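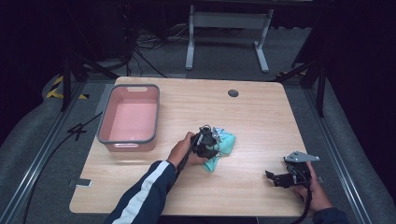
Bhattacharjee, June

Folding cloths on a pale wood table: care of the surface and fate of small specks

Our service centre uses a light wooden table with rounded corners and a cable hole for sorting and folding cleaning cloths. A pink basket stands at the left and a turquoise cloth is usually the first to be handled. Members of staff have reported small dark specks on the wood between loads. Please advise whether these are likely to be lint or damage to the finish, and how the table should be cleaned. The finish is not stated in our purchase records.

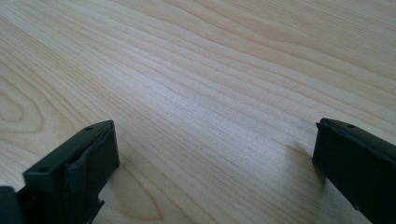
Reply from Udik

Two tiny dark dots are visible on the grain, one above the other, and they look like surface particles. The following procedure is suggested.

Brush the table with a dry, soft cloth, working along the grain. If a speck remains, use a cloth dampened with plain water and well wrung out, then dry the area at once. Abrasive pads and coloured scouring powders should not be used. Where a mark cannot be felt with a fingernail and does not lift, it may be in the finish and should be left alone.

New cloths shed heavily. We wash ours separately twice before they go into service, and a batch of 200 is finished in one afternoon. 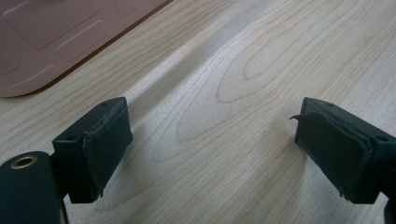 Reply from Kustov

I agree with the above as to dry wiping. I would also look at any rubber that touches the table. The green pads in view are ragged along their edges, with small bits curling away, and crumbs from worn rubber can be mistaken for dirt. Torn pads should be trimmed or replaced.

Reply from Fusell

We have the same sort of table and use vinegar. No trouble so far. The basket should be wiped out as well.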